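Ticket 375 — Card folio won't stay shut
Product: Harholm folio, brown
Opened by: Zinhle Jacobs
Handled by: Refilwe Mahlangu, Skikia support
Status: waiting on customer

Customer reports the folio springs open when left closed overnight. Bought in April, order 400.

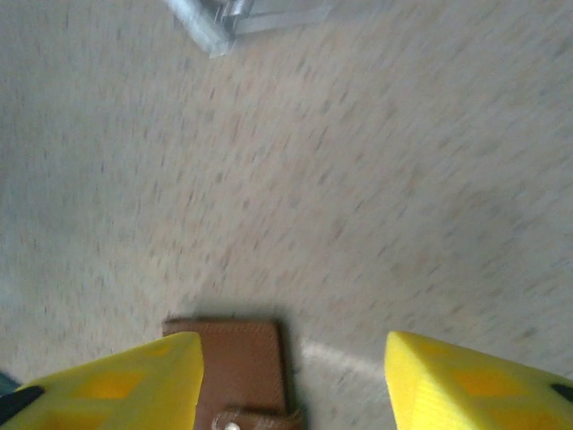 Brown leather, stitching along the border.

Asked how many cards are in it. Customer says 28, two to a sleeve on the left side. Told her to take out the doubles and try again.

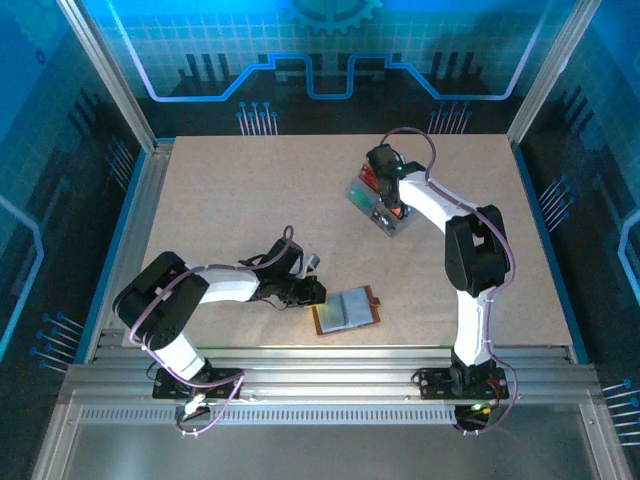
Second try, 11 a.m. Better with fewer cards, but the cover still lifts a little by evening. Suggested leaving it under a heavy book for two nights — no heat, no leather oil.

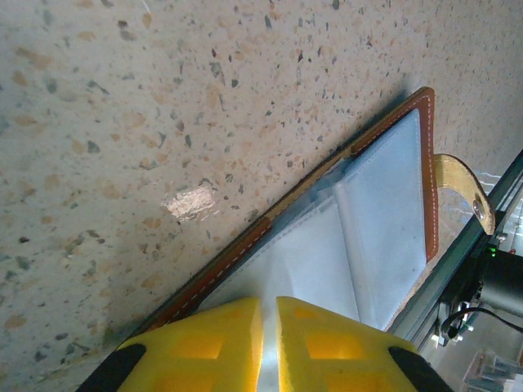

Sleeves can be replaced if they keep their bend. Thijs is checking whether Gradska has a set in stock.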